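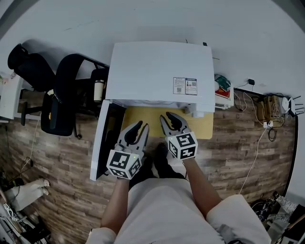

Courses > Veterinary Nursing > Unit 5 > Fluid Therapy

Unit 5: Maintenance and Replacement Fluids in Dogs and Cats

A fluid plan has three parts: the deficit, maintenance, and ongoing losses. Work each one out separately, then add them. Students who start from a single "standard rate" lose marks in the practical.

Deficit

Dehydration is estimated from skin tent, gum moisture, eye position and pulse quality. Under 5% cannot be detected by examination. Skin tent is unreliable in thin, old or obese animals. Weigh the patient on admission and use that weight throughout.

Deficit (mL) = body weight (kg) x % dehydration x 10

Worked case: Zallano, neutered male mixed-breed dog, 10 kg, estimated 5% dehydrated.
10 x 5 x 10 = 500 mL

Maintenance

Two methods are in use. The flat method multiplies body weight by a fixed daily volume. It overestimates for large dogs and underestimates for very small ones. In this unit we use the allometric method for the worked case.

Daily maintenance (mL) = 70 x (body weight in kg)^0.75

For the 10 kg dog the result is 394 mL per day. Round only at the final step.

Ongoing losses

Vomit, diarrhea and excess urine are measured where possible. Weigh soiled pads and subtract the dry weight; 1 g is taken as 1 mL. In the worked case the pads gained 68 g, entered as 68 mL.

Total for the first day: 500 + 394 + 68 = 962 mL, or 40 mL per hour over 24 hours.

Monitoring

Record respiratory rate, effort and body weight on the Ostine chart. Stop and call the clinician if there is nasal discharge, a new cough or swelling under the jaw. Cats with heart disease need a lower rate and closer checks. Shock doses are covered in Unit 6 and must not be mixed with this calculation.

Reading: Morelli workbook, p. 243, problems 5 to 10. Show units on every line.

Related handouts
Catheter Placement and Care
Reading a Blood Gas Report
Electrolytes: Potassium Supplements
Pain Scoring in Cats

Esambridge Veterinary Nursing Program | Contact the course office | Back to top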